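3.2 Study Sites and Board Preparation

The survey covered four sawmills that supply edge-glued softwood panels to furniture shops in the region. Presau and Rekik are the larger of the four and run their kilns through the winter. Kiều and Dostus are family-scale mills that dry in smaller lots and buy part of their stock already sawn. All four mills agreed to provide panels from regular production and to share their kiln records for the same period. No mill was told which of its panels would be chosen.

Panels were drawn from stock over 13 weeks, beginning in December. A total of 393 panels entered the study. Each was made up of parallel strips glued edge to edge, planed on both faces, and left without finish. Panels with open knots, loose glue lines, or visible machine damage were set aside before measurement, as were those whose kiln records could not be matched to a lot number. After these steps, 279 panels remained for the full analysis.

Panels were stored flat on stickers in a room held at constant temperature and humidity until two weighings taken a day apart showed no further change. Moisture content was then measured with a pin meter at three points along the length of each panel. The meter was checked against oven-dried samples at the start of every measuring day.

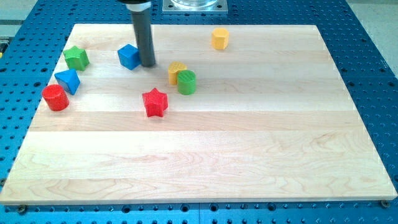
Color difference between neighboring strips was treated as a separate variable from grain pattern. The two are often combined in shop grading rules, where a panel is simply called "even" or "mixed." Earlier work on consumer choice suggests that buyers respond to them in different ways. A strip that is darker than its neighbors tends to be noticed first, while a looping or swirling figure in the grain is more often described as natural and is less often given as a reason for rejecting a piece. For this reason, each panel received two scores. The color score was based on the largest difference between any two adjoining strips. The figure score was based on the share of the face area in which the grain departed from straight.

Scoring was carried out by two trained graders working apart from each other. Where their scores differed by more than one step, a third grader viewed the panel and the middle value was used. Agreement between the first two graders was high for color and moderate for figure, as reported in Table 2. Most of the disagreement on figure came from panels in which curved grain was limited to one or two strips near an edge.

Cupping was measured with a straightedge and feeler gauge across the width of each panel, first after conditioning and again after 200 hours at raised humidity. Panels were supported along both long edges during this period and were turned once at the midpoint. The change in cup, and not the starting value, was used as the outcome in the models described in Section 3.4.

Figure 3. Panel of light wood strips, with grain figure visible in the lower strips.

3.3 Differences Among Mills

Panels from Presau and Rekik showed a narrower range of moisture content than those from the two smaller mills. The spread at Dostus was the widest and can be traced in part to mixed lots in which purchased boards were combined with the mill's own stock. Kiều sorted its strips by color before gluing, a practice not followed at the other sites, and its panels had the lowest mean color score. Sorting had no measurable effect on cupping.

These differences made it necessary to include mill as a grouping term in all models. Lot was nested within mill. Figure score was entered as a continuous variable, and color score was kept in its original steps.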